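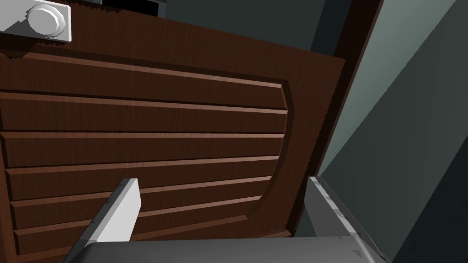
Fig. 3.1 Wood cabinet door with a white knob on a rectangular plate

3. Oiling Your Cabinet Doors

Now for the fun part! Section 2 was all washing and waiting, and you've earned this. The first wipe of Grillent oil on a clean door brings the grain up right in front of you, and most people end up doing the whole kitchen once they've seen it.

Your Potow kit has one 187 ml bottle of Grillent oil, the 400 grit pads, the lint-free cloths and the small Mokex applicator. Keep the coarse green pad in the box. It's for bare tabletops (Section 6) and will leave scratches on a finished door.

Before you start

Pick a morning with a free day behind it. If you start by 9 a.m., the doors can be handled gently by evening. Open a window and the door to the room so that air can move through.

CAUTION: Cloths soaked in oil can heat up by themselves and catch fire. Never ball them up or drop them in the trash. Spread them flat outdoors, away from anything that burns, until they are stiff and dry.

3.1 Preparing the door

1. Open the cabinet door and see how the knob is held on. Most come off with a single screw from the back. If yours has a mounting plate, take that off too, or run low-tack tape snugly along its edges.

2. Put the screws in a cup and label it. (Mererid Gronow, who wrote the first version of this guide, uses an egg carton with one pocket per door, and it's a lovely system.)

3. Rub the front lightly with a 400 grit pad, always along the grain. Let the pad do the work. You want an even, dull look with no shiny patches.

4. Wipe off all the dust with a dry cloth. Go over the edges again, especially the top one, where grease and dust like to settle.

NOTE: Painted and plastic-coated doors won't take oil. Put one drop on the inside of the door and wait ten minutes. If it's still sitting there as a bead, skip to Section 5.

3.2 Checking the airflow

Hold a strip of tissue near the doorway. A gentle flutter is what you're after. If it hangs still, open a second window across from the first.
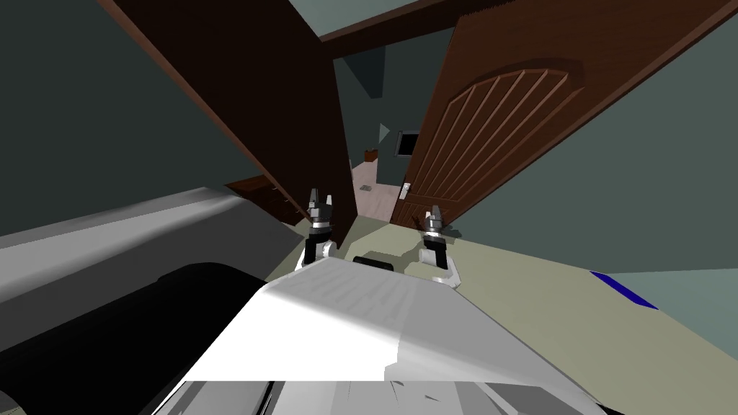 3.3 Applying the oil

1. Shake the bottle and pour 50ml into a shallow dish. That's plenty for around two full-size doors.

2. Dip the applicator, press it against the side of the dish, and lay the oil on in long strokes from top to bottom.

3. Wait fifteen minutes, then buff off everything that hasn't soaked in. Be thorough! Leftover oil turns sticky, and sticky is a pain to fix.

4. Leave the door open for six hours, then repeat for the second coat.

TIP: Dark reddish woods look wonderful with the Xia Amber tint. Try it on the back of one door first, as the color deepens overnight.

3.4 Putting the knobs back

Wait until the next morning. Tighten each screw by hand until the knob stops turning, then give it a quarter turn more with the screwdriver. Hold off on damp cloths for a week.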